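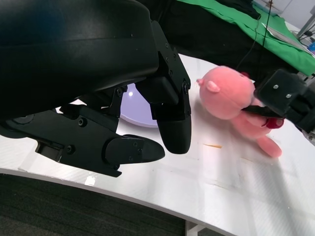
I should say up front that I came to the Hovmont hand kit as a buyer and not as a hardware person, so most of what I have to say in this section is about living with it. The kit comes as a matched pair of black grippers with a camera for each wrist, plus the Wurar software that ties everything together, and I had it on loan from Herngate for 30 days (they have had no say in what I write!). My first question was a dull one: how much of the table can I still see once the hand is in front of it? Quite a lot goes missing. With the near hand down close to the tabletop, its housing takes the upper corner of the view and the purple plate shrinks to an arc between the linkages, while the pink plush off to the side, in the grip of the other arm, stays in plain view. I got into the habit of checking both wrist views before starting a run, and I'd tell anyone setting up the kit to do the same.

The soft toys turned out to be my favorite test objects. A mug is a mug, but a plush pig squashes, tips and generally does what it wants, and the small finger parts have to cope with that. We logged 343 pick attempts over the loan, all of them started by hand from the Wurar panel, and I threw out 53 for reasons that had nothing to do with the grippers (mostly me saving to the wrong folder). Larysa Pasichnyk went through the logs separately and we argued over a handful until we agreed.
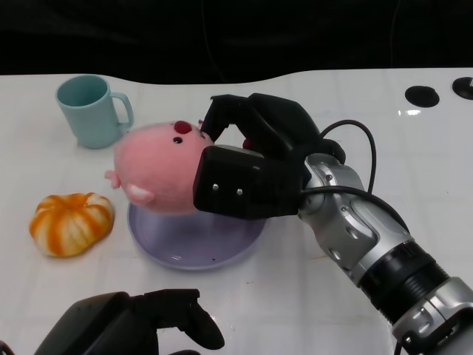
4.2 Setup and everyday handling

Mounting took me most of a morning, and the manual could be a lot friendlier. The wiring diagram is printed for the older Habte wrist adapter, so I ended up tracing cables with my finger and labeling them with tape. After that things went well. The fasteners are small hex screws, most of them easy to get at, and swapping a fingertip takes a couple of minutes once you've found the right key.

I liked the wrist cameras more than I expected to. They're wide enough to keep the fingertips and a good bit of table together in one view, even when things sit close to each other and you have to pick a path between them.

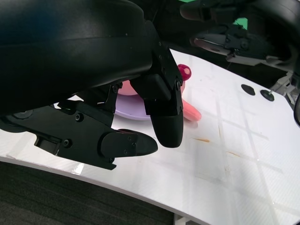 Figure 2. Wrist view over the white tabletop, with the toy objects partly hidden by the fingers and the second arm at upper right.

What I didn't like was how the software treats the overlap between the two hands. Wurar keeps a safety margin around each arm and will happily stop a run when one hand drifts into the other's space, and the default margin is far too generous for a table this size. I wrote to support in June and got a new settings file dated 7/25/19, which was a long wait for a short file, though it did fix the problem. From then on I could bring one hand in to hold something and leave the other hovering nearby, and I hardly ever had to reset.

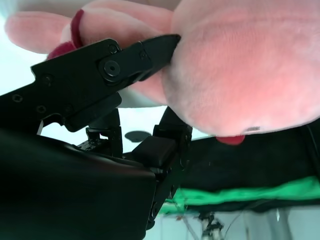 I'd still want that margin exposed as a plain slider, mind you. Digging through a settings file is fine for me on a quiet afternoon, but I wouldn't ask a new student to do it in their first week. The other item on my wish list is a proper readout of grip force. At the moment the panel gives you a colored bar with no units, so all I can tell you about how hard the hand squeezes a soft toy is "green" or "yellow," and that's no use in a paper. Herngate tells me units are planned for the next release, and I'll repeat the soft object runs when I have it installed.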